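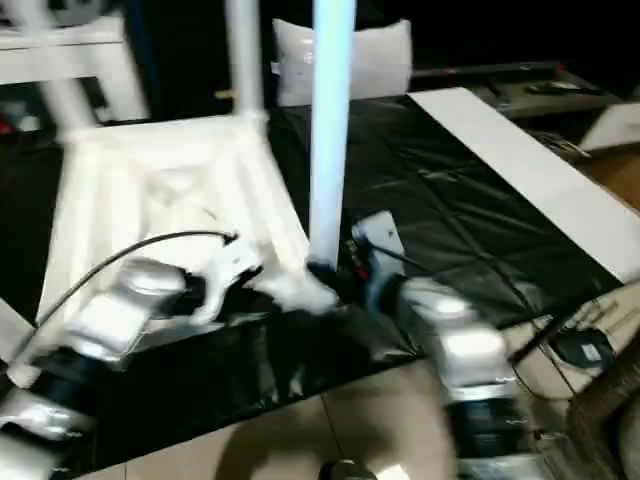
Fig. 2. Two-arm station with a plastic chair tipped over on the covered table.

4.2 Chair handling

Chair handling is a trial task on the Hasness station. The arms can hold a light plastic chair, but they cannot yet be trusted to turn and set one down without help. Plan to have an operator present for the whole run.

1. Cover the table with plastic sheeting. Creases are fine – loose folds near the grippers are not.
2. Lay the chair on the sheet with its legs up and the seat toward the arms.
3. Check that the gripper cables can move freely.
4. Select CHAIR and run at low speed.
5. Stop the arms before you touch the chair.

Note: In the Prorncombe trials, 1,661 of 1,727 grips held. A held grip does not mean the chair was placed correctly. Log the two results separately.

Caution: Glossy plastic is hard for the sensors to read. If the left gripper closes on air twice, stop and reposition the chair by hand.

Folding chairs and padded seats are not supported.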